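Friday, bench 2

Mutholm glaze trials, second batch. Blanks are the same Onham white body as last time, bisque fired, waxed feet. Three recipes mixed, all sieved twice. Specific gravity of the Jometti clear was high on the first reading, so it was let down with water in small additions and left to stand over lunch. The other two needed no adjustment.

Dipping time kept at 4 seconds for every piece. Total of 63 pieces through the kiln. After cooling, 58 had no visible crazing under the loupe. The remaining five all carry the Rind matte and all came from the top shelf. Witness cones on that shelf were bent further than on the others. Shelf spacing to be checked before the next load.

The thermal part of the test was started at 2:30. White plates, food on them, microwave oven on full power, then straight to the cold water bath.
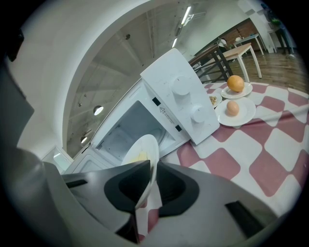 Why does a glaze craze days after it leaves the kiln?

The body takes up moisture through any unglazed area and swells slightly. The glaze does not swell with it, goes into tension and cracks. A foot ring that was waxed too wide makes it worse.

Order for 3,000 g of frit is still open with Jometti. Delivery in May at the latest. Top shelf pieces set aside in the gray crate, marked R. Recheck Monday with ink.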